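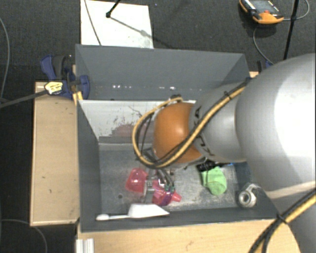
Search this book
Go

Chapter 13
Common Costs and Their Allocation in Multi-Unit Buildings

13.1 Scope of the chapter

Chapter 11 dealt with the transfer of individual units from the developer to their first owners. Once the transfers begin, the building has more than one owner, and the costs of running it must be divided. This chapter covers how those costs are defined, how they are shared, and how the shares are collected.

The term "common costs" is used throughout for any expense incurred for the benefit of the building as a whole or for a defined group of units within it. Other texts use "service charge," "maintenance fee," "assessment" or "common charges." The words differ by jurisdiction and by form of ownership, but the accounting problem is much the same in each. Where a point of law depends on the form of ownership, the text says so.

Ground rent, property tax billed directly to the unit, and utilities metered to the unit are excluded. Each of these is owed by one owner to one payee and does not need to be allocated.

13.2 Classes of common cost

Common costs fall into two main classes.

Operating costs recur within the budget year. They include cleaning, lighting of shared areas, insurance of the structure, routine elevator service, landscaping, management fees and minor repairs. Their amount can be estimated from the previous year with a modest margin of error, provided that the building has been occupied for at least one full year.

Capital costs recur at longer intervals or only once. Roof replacement, repainting of the exterior, replacement of pumps and resurfacing of parking decks belong to this class. A capital cost may be met in three ways: from a reserve fund built up in advance, from a special charge levied when the work is ordered, or from a loan taken out by the owners' body. The choice affects which owners pay. An owner who sells before a special charge is levied has used part of the life of the roof without contributing to its replacement. A reserve fund reduces this effect but does not remove it.

Some expenses are difficult to classify. Replacing one window in a stairwell is normally treated as an operating cost. Replacing every stairwell window under one contract is normally treated as a capital cost, even if the unit price is the same. The governing documents should state a threshold, expressed either as a sum of money or as a percentage of the annual budget, above which an item is treated as capital. Where they do not, the manager should propose a threshold in writing and apply it consistently from year to year.

13.3 Bases of allocation

An allocation basis is the rule by which a total cost is turned into an amount for each unit. Four bases are in general use.

(a) Equal division. Each unit pays the same amount. The rule is simple to administer and suits buildings in which the units are similar. It is also applied to single items, such as management fees, whose cost depends on the number of accounts kept and has little connection with floor area.

(b) Floor area. Each unit pays in proportion to its measured area. The standard of measurement must be stated. Areas taken to the center of party walls and areas taken to the inner face will produce different shares in the same building, and the inclusion or exclusion of balconies is a frequent cause of dispute.

(c) Fixed shares. Each unit is assigned a number of shares in the governing documents at the outset. The shares may have been derived from area, from initial price, or from a schedule drawn up by the developer. Once recorded, they apply regardless of later changes in area or value, unless they are formally amended.

(d) Use or benefit. Only units that benefit from a facility pay toward it. Elevator costs may be confined to the upper floors, and garage costs to the holders of parking spaces. The method requires a separate account for each facility, and the cost of keeping those accounts is itself a common cost.

Most buildings combine two or more bases. A combined scheme should identify the basis for every budget line. A residual clause, assigning all unlisted items to one stated basis, is strongly advised.

13.4 Worked case: Galtberg Court

Galtberg Court is a residential building of 24 units, of which 13 are studios and 11 are three-bedroom units. It was developed by Rizzi, and management passed to Pakum on completion. The recorded shares total 600. Each studio carries 14 shares and each three-bedroom unit carries 38. The budget for common costs in the first full year is $90,000.

Under fixed shares, one share bears $150. The results are as follows:

Studio: 14 x $150 = $2,100
Three-bedroom unit: 38 x $150 = $5,700
Check: (13 x $2,100) + (11 x $5,700) = $27,300 + $62,700 = $90,000

Under equal division, every unit would pay $3,750. The studio owners as a group would then bear $48,750 of the budget, compared with $27,300 under the recorded shares.

Suppose instead that half of the budget is allocated equally and half by shares. The equal part is $45,000, or $1,875 per unit. The other part is $45,000, or $75 per share. A studio pays $1,875 + $1,050 = $2,925. A three-bedroom unit pays $1,875 + $2,850 = $4,725. The reader should confirm that the total is unchanged.

The check line in the first calculation should be included in any schedule sent to owners. Rounding can leave a small surplus or shortfall against the budget. The usual practice is to carry the difference to the reserve fund and to record it there as a separate entry.

13.5 Unsold units

During the sales period the developer remains the owner of the unsold units. Unless the governing documents provide otherwise, the developer is liable for their shares on the same terms as any other owner. Three departures from this rule are found in practice.

Under a deficit guarantee, the developer pays no regular charge on unsold units but makes good any shortfall between charges collected and costs incurred. Under a reduced rate, unsold units pay a stated fraction of the normal charge on the ground that unoccupied units make fewer demands on the building. Under a deferral, the full charge accrues and is settled out of the proceeds when each unit is sold.

Each arrangement carries a risk for early buyers. A deficit guarantee gives the developer a reason to keep operating costs low until the guarantee expires, so that the first budget prepared by the owners may be considerably higher than the last one prepared by the developer. A reserve contribution should be expressly included in the costs to which the guarantee applies. If it is omitted, the reserve may remain unfunded for the whole of the sales period. A deferral places the owners' body in the position of an unsecured creditor unless a lien is recorded.

Probert's classification of these arrangements, used in Section 13.9, treats the reduced rate as a form of price discount borne by other owners. Lennox prefers to treat it as a cost-based adjustment and would allow it only for budget lines that vary with occupancy. The practical difference lies in insurance and exterior maintenance, neither of which falls when a unit stands vacant.

13.6 Budget and reconciliation

The annual cycle has four steps. The manager prepares a draft budget by line. The owners' body adopts it, with or without changes. Charges are then billed in installments, usually monthly or quarterly. After the close of the year, actual costs are compared with the budget, and the difference is credited, billed or carried forward.

Reconciliation must use the same basis for each line as the original allocation. An error often met in practice is to return a surplus equally when it was collected by shares. In the Galtberg Court case, a surplus of $3,000 returned equally gives each unit $125. Returned by shares, it gives each studio $70 and each three-bedroom unit $190.

A change of owner during the year does not alter the amount due from the unit. The division between seller and buyer is a matter for the sale contract and is normally handled by proration at closing, as described in Chapter 11. The manager should bill the owner of record on the due date and should decline to apportion a single installment between two parties.

Key terms introduced so far: common costs, operating cost, capital cost, reserve fund, special charge, allocation basis, residual clause, deficit guarantee, reconciliation.

Section 13.7 turns to the collection of overdue charges, beginning with the form and timing of the first notice.

Related chapters
Transfer of Units to First Owners
Forms of Shared Ownership
Reserve Studies and Replacement Schedules
Parking, Storage and Other Limited-Use Areas
Insurance of the Structure

Peteo Textbooks | Contact | Terms of use | Copyright Peteo, all rights reserved | Back to top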